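Irketti hand-held gripper – finger set, yellow, pair

Sold by Stukirero. Page updated 12/29/24

Hi, Selorm Addo here, I look after the parts shelf and most of the repair bench. These are the replacement fingers for the Irketti, and they're the part I get asked for most (79 pairs out the door since July!). Same shape as the ones your gripper shipped with: long oval cut-out, squared-off tip, left and right mirrored. If yours have started to slip on cloth, swap both. A new one next to a worn one never closes straight and you'll be chasing it all afternoon.
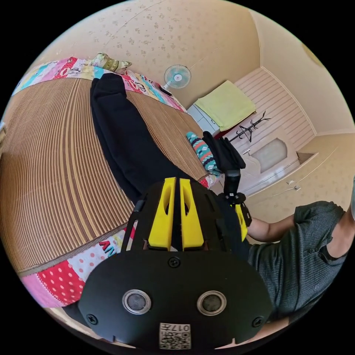

Irketti with yellow fingers, over clothing on a bed.

Fitting takes 5 minutes. Power down, open the fingers all the way, back out the old pair and slide the new ones up into the black frame until they stop. Tighten by hand first, then snug – please don't lean on the driver, the threads are in plastic. Close them slowly and look at the gap from the back. It should be narrow and even from base to tip. If it opens up toward the top, one finger isn't seated, so pull it and go again.

While you've got it on the bench, wipe the two round windows on the back plate with a dry lens cloth. No spray!

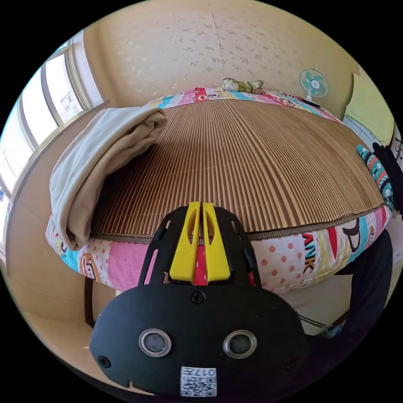
I also check the three screws on that plate every 200 grasps or so of my own testing, and I change fingers at 700 whether they look tired or not. Jae-in Hwang runs hers a lot longer and hasn't complained, but she mostly picks up boxes. Blankets and socks are harder on the tips than you'd think.

When you order, send me the number off the small white label by the windows so I can match the mount. Older mounts need the Anach spacer, sold separately – ask for Wilmer if I'm out.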